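Nivo（卓上キック装置）

出典: 工作・自動化項目集　最終更新 2022年12月25日
この項目は書きかけ。数値は製作記録からの転記、未確認のものあり。

Nivo（ニヴォ）は、Tokcombeの共同工房Gembergで製作が続いている卓上ロボット工作、およびその制御プログラム一式の名称。市販のロボットアームの手先で小さなサッカーボールを押し出し、机の奥に置いたミニチュアのゴールに入れる。それだけの装置。競技用ではない。製品化の予定もなし。

目次
1 概要
2 名称
3 経緯
4 構成
5 動作
6 校正
7 ソフトウェア
8 記録
9 既知の不具合
10 派生
11 安全上の取り決め
12 評価
13 関連項目
14 注

1 概要

共同工房の机一台で完結することを条件に始まった工作。床に据える架台は使わない。専用の部屋もなし。終わったら片付けて次の利用者に机を渡す、という前提で全体が組まれている。

やることは単純で、ボールの位置を測る、ゴールの位置を測る、手先をボールの後ろに回す、押す。人がやれば一瞬。腕にやらせると、手先の高さが少し違うだけでボールの上を滑る、低すぎれば天板をこする。製作記録の大半はこの高さの話で埋まっている。

キック装置と呼ばれるが、蹴る機構は持たない。ばねもソレノイドも使わず、閉じた二本指の先で押すだけ。このため「キック」の語は不正確との指摘が工房内にもあり、記録の途中から「押し出し」に表記が変わる。ただし見出しは直されていない。混在。

2 名称

Nivoの由来は記録に残っていない。水準器を指す語からとする説明が工房の掲示にあるが、後から書き足されたもので、当初の記録には出てこない。天板の水平出しに手間取った時期と名前の出てくる時期は重なる。それ以上は不明。

ファイル名では小文字のnivo。英字三文字の略称は使わない。

3 経緯

5月に最初の机上試験。当時は腕なしで、定規を手で動かしてボールを押し、転がり方だけを見た。天板の場所によってボールが右へ寄る、止まる位置が揃わない、といった問題はこの段階で出ている。

次に腕を借り物ではなく工房の備品として登録し、利用表に組み込んだ。備品登録の前後で作業の進み方がかなり違う。登録前は毎回固定し直しで、そのたびに座標がずれ、前回の値が使えない。登録後は取付位置が決まり、同じ値から始められるようになった。

その後、Abu Hammourの自宅で同じものを組む利用者が現れ、設定ファイルのやり取りが始まる。机も照明も別物なので値はそのままでは通らず、どの値が机に属し、どの値が腕に属するのか、を分けて書く必要が出た。現在の設定ファイルが二つに分かれているのはこの名残り。

片方が直すともう片方が動かなくなる時期がしばらく続いた。いまは共通部分に手を入れる前に、双方で一度ずつ空打ちを行なうう取り決めになっている。

4 構成

4.1 作業台

明るいベージュの天板。つや消し。奥は無地の壁に付ける。奥行きは92センチで、手前側の半分はほとんど使わないが、腕の逃げ場として空けておく。

天板には小さな黒っぽい点や汚れがいくつかある。拭いて落ちるものと落ちないものがあり、落ちないものはそのまま。位置の基準として使う案も出たが採用せず。板を替えたら基準が消えるため。

水平は四隅の脚の下に紙を挟んで出す。水準器で合っていてもボールは転がるので、最後はボールを置いて確かめる。置いて動かなければよし。

4.2 腕

濃い灰色と黒の市販品で、側面に白字でPiPERとある。作業者から見て右側から机の上に伸び、先の方が真下を向く姿勢で使う。上からまっすぐ下ろす形にしたのは、手先の高さを一つの値で考えられるから。斜めに構える案は高さと前後が同時に動いてしまい、初期に放棄された。

配線は黒いケーブル。手先の脇で輪を描くように余らせてある。詰めすぎると手首を回したときに突っ張り、余らせすぎると輪が下がって机の上の物に触る。ちょうどよい長さは姿勢によって違い、現状は「一番ひねった姿勢で軽くたるむ」を目安とする。数値化はされていない。

4.3 手先

二本指のグリッパ。押し出しのときは閉じて一枚のくさびのように使う。開いたままだと指の間にボールが入り、向きが安定しない。つかんで置き直す動作も試されたが、放すときに指の片側がボールに残り、置いた場所から少し転がる。位置決めは人の手で行なうのが早い。

先端の待機高さは天板から8ミリ。これより下げると、天板のわずかなそりを拾う。押し出し時の高さは別の値で、ボールの中心より少し下を狙う。

4.4 センサ

手首の左側に黒いブラケットを出し、その先に小さな長方形のモジュールを付ける。黒と銀色。傾けて固定する。まっすぐ下に向けると自分の指ばかり見てしまい、かといって寝かせすぎると近くのボールが視野から外れる。角度はねじの締め加減で変わるので、緩めたら必ず校正からやり直し。

4.5 ゴールとボール

ゴールは白っぽい細い枠に、ひし形の網目の網を張ったミニチュア。口を手前に向けて壁際に立てる。壁も明るい色なので見分けがつきにくく、枠の検出には苦労した跡がある。濃い色に塗る案は今も保留。

ボールは白地に黒い五角形の、よくある柄の小さなもの。模様がはっきりしているので検出は楽だが、黒い部分の向きによって中心の推定が動く。置くたびに向きが違うので、この誤差は毎回違う。
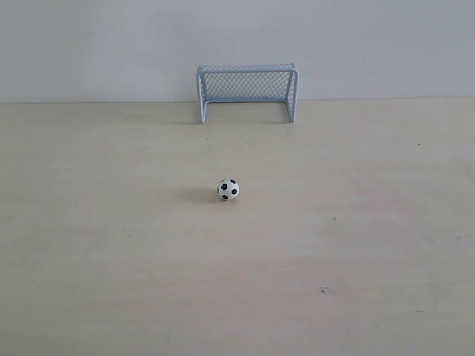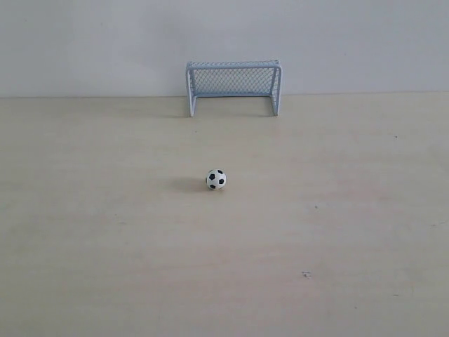
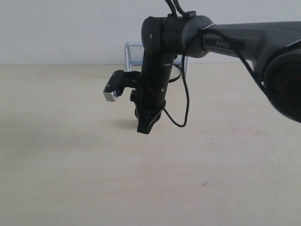
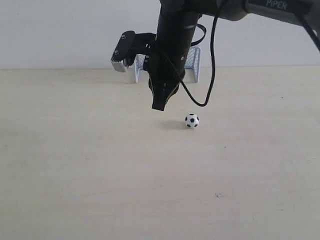
Nivoの作業台。1・2枚目はゴールとボール、3枚目は腕と壁際のゴール、4枚目は閉じた指先の下手前にボール。

5 動作

標準の手順。製作記録の書式に合わせて短く書く。

待機姿勢。手先は上、指は閉じる。
ボールとゴールを測る。ボールは手で置き、手を引いてから開始キー。
経路の計算。ボールの中心とゴール口の中央を結ぶ線を引き、その線をボールの手前側に延ばしたところを押し始めの点とする。
下降。押し始めの点の真上まで水平に動いてから下ろす。斜めに下ろさない。
押し出し。線に沿って前へ。ボールに触れたあとも止めず、決めた距離だけ進む。
上昇、待機姿勢へ戻る。
判定。入ったかどうかは人が見てキーで入れる。

判定の自動化は未着手。網が壁の色に近く、ボールが網の手前にあるのか中にあるのかを画像だけで決めるのが難しい、との記述がある。枠の下にスイッチを仕込む方法も検討されたが、ボールが軽く、反応するものが見つかっていない。

速度は三段階の設定があり、通常は中。遅いと途中で止まり、速いとゴールの枠に当たって手前に跳ね返る。ゴール自体も軽いため、当たると後ろにずれ、次の回は位置がわずかに違う。壁に付けておけばずれ幅は抑えられるが、そのかわり跳ね返りが強くなる。

6 校正

校正は二段階。机の校正と腕の校正。

机の校正では、天板上の決まった位置に指先を順に降ろし、触れる直前の高さを読む。読んだ値から天板の面を作る。平らなはずの板でも値は揃わず、面は少し傾く。傾きが前回と大きく違えば脚の下の紙を疑うこと。

腕の校正は、センサで見た位置と指先の位置のずれを測る作業。紙に十字を書いて机に置き、センサで読んだ座標へ指先を動かし、ずれを定規で測って入力する。原始的だが今のところこれが一番早い。紙は終わったら必ず外す。残したまま押し出しをすると、紙の縁でボールが曲がる。

校正の順番は机が先。逆にすると、腕の校正値に天板の傾きが混ざり、あとで机を直したときに両方やり直しになる。初期の記録でずれの原因が不明とされた回の多くは、この順番の取り違えとみられる（要出典）。

照明についても注意が要る。作業台では光が右から入り、ボールの影は左に落ちる。検出が影を拾うと、ボールの中心が左に寄って見え、押し出しも左へずれる。影の側だけ明るさのしきい値を変える対処がとられているが、Abu Hammour側の机は照明の位置が違うため、この値は共有しない。机側のファイルに書く。

7 ソフトウェア

設定ファイルは机用と腕用の二つ。机用には天板の面、照明のしきい値、ゴールの既定位置。腕用には待機高さ、速度、センサのずれ、押し出し距離。

本体は計測、計画、実行、記録の四つの部分に分かれる。計測だけを単独で動かせるのが特徴といえば特徴で、腕の電源を入れずにボールの検出だけを試せる。自宅組はこの使い方が多い。夜に腕を動かすと音が気になるため。

計画の部分は当初、障害物の回避も行なう予定だった。現在は削除。机の上にあるのはゴールとボールのみ、という約束にして、約束のほうで解決している。工具を置き忘れたまま動かした例があり、以後は開始前に机の上を目で確かめる一行が画面に出る。読まずに押す人もいる。

座標の単位はミリ。内部では1000倍した整数で持つ。小数のまま受け渡していた頃、表計算に貼り付けた際に桁が落ち、原因探しに長くかかったことから変更された。

天板の黒い点をボールの模様と誤認する問題があり、一定より小さい点は無視する処理が入っている。無視する大きさを上げすぎると、今度は縁に回り込んだ五角形の切れ端が消え、中心がずれる。手前の汚れが一番よく引っかかる。

8 記録

押し出しは一回を一行として記録する。項目は開始位置、ゴール位置、速度、押し出し距離、判定、備考。現在の総行数は2778。空打ちと中断を含む。

備考欄の書き方は統一されておらず、「左」「ひだり」「やや左」が混在する。左がボールの逸れた向きなのか、置いた位置なのかも行によって違う。集計に使うには書き直しが必要だが、手を付けた形跡は最初の数ページ分のみ。

成功率は公表されていない。条件を変えながら取った記録なので、まとめて割り算をしても意味が薄い、というのが工房側の説明。ゴールをまっすぐ前に置いた場合と左右にずらした場合を分けて集計する作業が進行中。

画像の保存は任意。残す場合は、ボールを置いた直後の腕の入らないものと、手先を下ろした姿勢のものを組で残すことが推奨されている。守られていない回も多い。

9 既知の不具合

ケーブルの輪が下がる。固定バンドの位置が動くのが原因で、長く使うと手先の高さまで下がってくる。見つけたら巻き直し。

センサの緩み。ブラケットのねじ。振動で少しずつ回る。ねじ止め剤を使うと角度の調整ができなくなるので使わず、作業前に指で押して確かめる方法をとる。

ゴールの傾き。脚の片方が浮くと枠が斜めに見え、口の中央の推定が横にずれる。置いたら上から軽く押さえる。

ボールの止まり残り。押し出し距離が短い設定で起きる。ボールがゴールの手前で止まり、次の回の開始位置として読まれてしまう。開始キーの前に手で戻すこと。

再起動直後の一回目だけ手先が高い。原因不明。二回目からは正常なので、一回目を空打ちに充てて回避。

10 派生

Abu Hammour版。自宅の机で組まれたもの。腕の取付が反対側のため、左右を入れ替えた設定を持つ。鏡像にするだけで済むはずが、センサのブラケットは入れ替わらないので、そこだけ値が別になる。共通部分への修正は主にこちらから出ている。

手動版。腕を使わず、画面に出た線に沿って人が定規で押す。工房の見学時に使われる。腕より入る。

ゴールキーパー版は計画のみ。ゴール前に動く板を置く案で、図が一枚残る。腕の指先と板がぶつかる位置関係が解決せず、そのまま。

11 安全上の取り決め

腕の届く範囲に手を入れるのは待機姿勢のときのみ。ボールを置く手と開始キーを押す手は同じ手にする。別々の手で行なうと、置きながら押せてしまう。

電源を落とすと腕が下がることがあるため、落とす前に手先を机の外側へ逃がすか、片手で支える。ゴールの真上では落とさない。

子どもが同席する場合は手動版のみ。Gembergの利用規則にも同じ文が入っている。

12 評価

工房の内部では、作業の題材として手頃との声がある。必要な道具が少なく、片付けが早く、失敗してもボールが床に落ちる程度で済む。校正の練習にもなる。一方、押すだけの動作に市販の腕一本は大げさ、直線に動く台で足りる、という批判も当初からあり、掲示板の議論は決着していない。

記録の公開についても意見が割れている。備考欄を直してからにすべきという側と、そのまま出してしまえという側。後者がやや優勢だが、作業する人がいない。

13 関連項目

卓上ロボット
二本指グリッパ
共同工房
水平出し
手動版Nivoの遊び方（未作成）

14 注

一、「押し出し距離」は触れてからの距離ではなく、押し始めの点からの距離。初期の記録では逆。読むときは注意。
二、待機高さの値は天板を交換した場合は無効。測り直すこと。
三、速度の三段階は腕用ファイルの設定名で、実際の速さは測定しされていない。
四、第3節の備品登録の時期は利用表による。登録票そのものは未見。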